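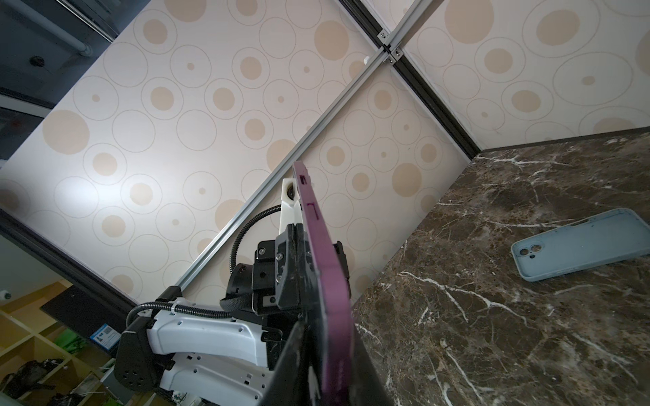
Stindon Short Course in Robot Software
Handout 3: Two Arms, One Clock
By Hajar Radwan
October 31, 2022

This site uses cookies to remember your preferences. Accept / Manage settings

Last session we got one arm to follow a trajectory without embarrassing its author. Today we add a second arm, and most of what you proved last time stops being true. The task is phones and phone cases: picking them up, moving them, fitting one to the other. Any child can do it while watching television. Keep that in mind when your planner reports success.

1. Whose table is it?

Each arm has a base frame, each camera has a camera frame, and the table has a frame because we said so. Pick one as the world and write it at the top of your config file. Last June a group in this course picked two. Both arms were right about where the phone was, and they disagreed by the width of a phone.

Calibrate wrist cameras to the gripper and the fixed camera to the table. Then touch the same point with both arms and compare. If the numbers don't agree, do not average them. Averaging two wrong answers gives you a third wrong answer with better manners.

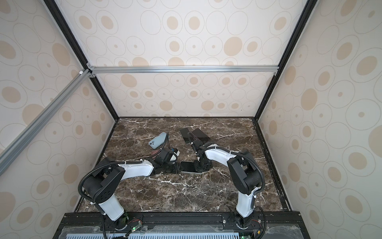
2. Perception, or the trouble with black rectangles

A phone lying face up is a dark shiny patch. Depth sensors tend to see a hole in the table, or the ceiling, or nothing. Segment on color first and treat depth on the glass as gossip. The frame around the screen is thin, but it is usually the most honest part of the object.

Our tabletop is brown marble with pale veins, and the walls are covered in ovals and dots. Edge detectors love both. Dekker, the detector we use in the lab exercises, returned 1,201 candidate edges on its first pass over the bare surface and was very confident in all of them. Mask the walls out. For the table, fit the plane and throw away anything that doesn't rise above it.

Cases are their own problem. An open case is mostly rim, so a box fitted to it will tell you there is a solid thing where there is a shallow tray. Store "case" and "phone" as separate classes, and store which way up each one is. You will need both before you plan an insertion, and you will not enjoy adding them later.

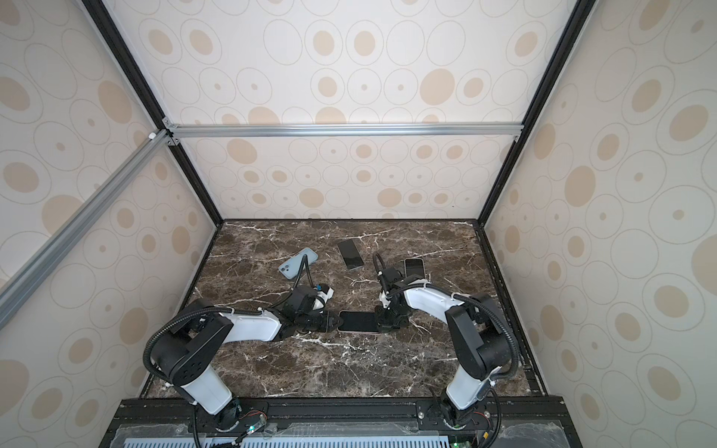 3. Planning for two

You have three choices, in order of how much sleep they cost.

a) Take turns. One arm moves, the other waits outside the shared zone. Slow, dull, and what you should hand in first.

b) Plan separately, then check the two paths against each other in time. This works until one arm is late. One arm is always late.

c) Plan both arms as a single system. Twice the joints, far more than twice the search. Vemden, the course planner, gives up after 1,000 samples by default and says "no path found," by which it means "I got bored." Raise the limit before you conclude that the problem is impossible.

Once both grippers are on one rigid object, (a) and (b) are off the menu. The arms and the object form a closed loop, and small position errors turn into squeezing. Let one arm lead in position and make the other one soft. If both are stiff they will argue, and the phone will be the one that settles it.

4. Timing

Stamp every message where it is made, at the sensor or the motor driver. A stamp added on arrival records your network's mood. In our logs the wrist camera ran roughly 29 milliseconds behind the joint readings, enough to put the fingers beside the edge they were meant to close on. Interpolate the joint states back to the image time. Do not "fix" this by moving slower, although I will admit it works.

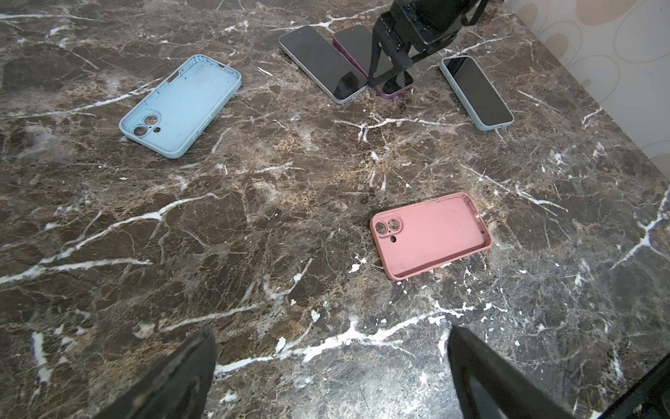 5. Before you run anything

Check that:
- collision shapes include the cable conduits
- the other arm's gripper is masked out of your wrist view, or your detector will try to pick it up
- a stop on one arm stops both
- the log is being written to a disk with space on it

For next time: take the Mendivov replay log, swap in your own coordinator for option (b), and find the first moment at which the two plans conflict. Hand in the timestamp, one plot, and a paragraph on what your code did about it. "Nothing" is an acceptable answer if you can say why.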